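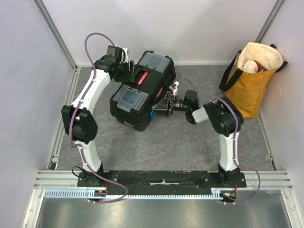 What do people put in the little see-through compartments on a toolbox lid?
Mostly the things they are frightened of losing: screws, wall plugs, picture hooks, fuses, and in one house a milk tooth.

Papers > Household Studies > Small Storage > Section 4

Abstract Contents Sections Notes References

4. The lid and what it is for

I said in Section 3 that I'd come back to lids, and I have been looking forward to it (more than is healthy, probably). When I began visiting homes for the Jindalano study I had a tidy little plan for the toolbox part of the interview. I would ask people to open the box, we'd go through the big tray and then the bottom, and I'd write down what lived where. What I hadn't planned for was how long everybody would spend on the top of the box before we ever got inside it!

The kind of toolbox I mean is shown in Figure 4. It's black plastic with two clear compartment covers on the lid, one towards each end, and a red label in the middle.

Figure 4. Black plastic toolbox with two clear-covered compartments in the lid. A yellow tote bag with black handles stands behind.

Of the 50 households that let me in, 44 had at least one box with some sort of storage built into the lid. I asked each of them the same opening question, which was simply "what goes up here?", and then kept quiet for as long as I could manage. The answers were much longer than the ones I got about hammers.

4.1 Two ends, two jobs

Where a lid has a compartment at each end, people very rarely treat the two as one space. They give them separate jobs, and they can usually tell you what the jobs are without looking. One woman in Villanueva had "walls" at one end and "everything that isn't walls" at the other. A retired couple on the same street had his and hers, and I was told firmly that hers was the one with the decent drawing pins. A student house had screws in one and takeaway sauce sachets in the other, and I did ask, and they said the sauces fitted.

I had expected sorting by size, as that's what the older storage literature leads you to expect, and I did see a bit of it. Far more often the sorting was by errand. A compartment would hold what you need to put up a shelf, say: four screws, four plugs, a pencil stub and sometimes the bit for the drill. People liked being able to take one end's worth of stuff and go. When I suggested to one man that his screws might be easier to find if they were all together, he looked at me as if I'd offered to alphabetise his socks.

The clear covers matter a great deal here. In homes where the lid compartments were see-through, people checked them by glancing as they walked past. In the handful where the covers were solid, the contents had gone stale, by which I mean that the owner guessed at them and guessed wrong. I don't want to lean on this too hard with such a small group, but I'd be surprised if it went the other way in a bigger one.

4.2 The label question

I also asked about labels, and here I had to throw out a whole page of my notes. I'd assumed that people would stick their own labels over the maker's. Hardly any had. The maker's label stays on for years, going soft at the corners, and people use it to tell the boxes apart ("the one with the red on it"). In two homes it was the only thing that settled which way round the box should sit on its shelf, and so which compartment was "left". I found this rather lovely. It also means that a label nobody reads can still be doing quite a lot of work.

Handwritten labels did turn up inside the box, on the trays, and I deal with those in Section 5.

4.3 Bags next to boxes

My third point is a bit of a detour, but I kept bumping into it. Toolboxes have company. Wherever a box was kept, there was very often a soft bag close by, generally a tote of some kind, and it held the things that belonged with the tools but wouldn't go in with them. Rolls were the worst offenders: masking tape, lining paper, kitchen roll, bubble wrap. Dust sheets came next. One household in Clarnia had a canvas bag on the hook above the box, and called the pair of them "the kit" as though they were a single object.

On my inventory form (adapted from the Clulex sheet, with its column for "container") this was a headache. Is the bag part of the toolbox or not? I went back and forth, and in the end I counted it if the person mentioned it without being asked. That gave me 639 separate items across the whole set, bags included. A stricter rule would have given me fewer, and I've put both versions of the form in the appendix so that anyone who disagrees can have a go.

4.4 When the lid gets full

Nearly everyone had a story about a lid that got too full. The cover won't click, you press it, it springs up, and there are panel pins in the carpet until May. After that people do one of two things. Some clear out the compartment and begin again with its proper job. The rest start a jar.

The jar is where my own evidence runs thin. I only thought to ask about jars halfway through the visits, so the early homes have nothing recorded, and I know from my own shed that this doesn't mean they had no jars. Several people dated theirs to a house move, and one was sure hers had been going since 2000, with the original picture hooks still at the bottom. She tipped it out on a tray for me and we spent most of an hour on it. I have kept those jar notes apart from the lid figures, and they come up again in Section 6 alongside the kitchen drawer.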